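November 23, 2025

Dye shop notes, Flatdale

Second try at the walnut bath. October batch came out streaky, I blame the well water but cant prove it. This time used the jugs from Leone, all of it, no tap.

Dry wool 877 g. Soaked overnight, squeezed out, in at 9:15. Held at 50 for the first hour then let it climb. Stirred every ten min or so, missed two when the phone rang. Color by noon: good brown, a bit red. Less red than October. Like it better.

Bellier skeins took faster than the Nekano ones. Same as last time. Don't mix them in one pot again!! Keep saying this.

Iron dip on half. Short. Went gray-green at the ends, fine for the hat order, not for the blanket.

Still short on yarn for the blanket: need 1,236 yards, have 98 in the right shade. So at least two more baths before the holidays. Walnut hulls in the freezer, bottom drawer, lable fell off, its the blue bag.

Stir sticks keep walking off. From now on they live in the caddy with the hearts, not in the sink.
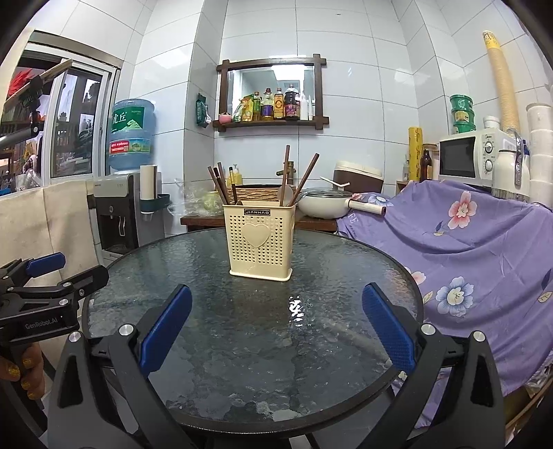
Heart caddy, on the round glass table.

To do: rinse again till clear, hang in back, weigh when dry. Order alum. Scrub big pot, ring from the iron is still there. Try onion skins on the leftover Bellier if theres time.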